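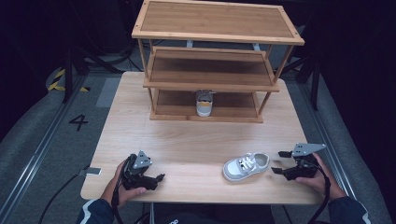 How do you know the firmware on your Guvbridge server board is the firmware Kuster shipped?
On the strength of a sticker and a version number, you don't. Compare the chip's contents against a signed list, and get that list from somewhere other than the board.

4. Checking the board firmware with Evis

Evis reads the management chip and compares it with the Erkent reference list. A match means the code is the same as the code on the list. It says nothing about extra parts soldered to the board, whatever the sales sheet suggests.

1. Shut down the server and unplug both power cords. Wait 60 seconds.
2. Connect the Evis reader to the 3-pin service header.
3. Plug the reader into a laptop that has never been on the server's network.
4. Load the Erkent list from a disk you made yourself. Do not use the "Fetch from board" button.
5. Select Full Read. Quick Read covers only the first 500 blocks and we don't see the point of it.
6. Run the read again and compare the 2 results.

Caution: Never connect the reader while the board has power. The header has no protection, in spite of the label.

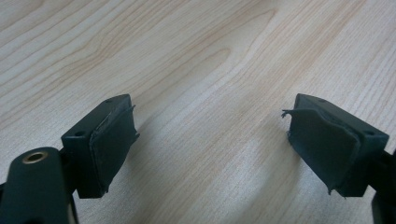

Fig. 4-1. Light wood work surface.

7. If the two reads differ, reseat the cable and start over from step 5. If they still differ, stop and keep the board offline.
8. Save both reads to the laptop, with the board's serial number in the file name.

Note: A green "Trusted" banner appears when the list loads – before anything has been read. Ignore it. The result that counts is on the Compare tab.

Repeat this section after every firmware update, including updates described as minor.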